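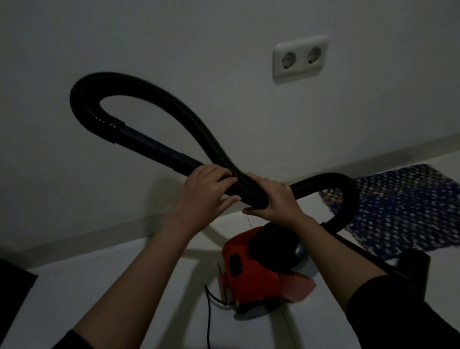
**Vacuum lending shelf opens in Prutcombe**

Good news for anyone with floors! The Prutcombe tool library now lends out vacuum cleaners, and I've been pestering Sabina Matoušek about it since December. She started with 8 canister models (small ones, easy to get up the stairs) and had 424 loans in the first season, way more than she'd planned for.

I asked her for tips on tile, my own weak spot. Go slow along the grout lines, she told me, and keep the nozzle flat on the floor.
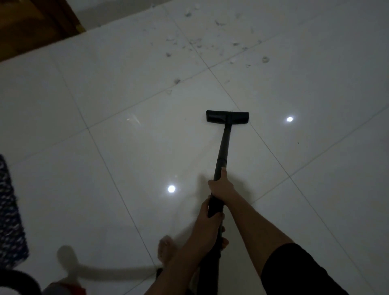
*Vacuuming glossy white tile, two hands on the wand.*

Ashraf Tawfik runs the same kind of shelf over in Pletberg and wants to swap spare hoses and bags with us, so hang on to your old ones! Pickup is at the side door on Bundgaard Lane until 6 p.m.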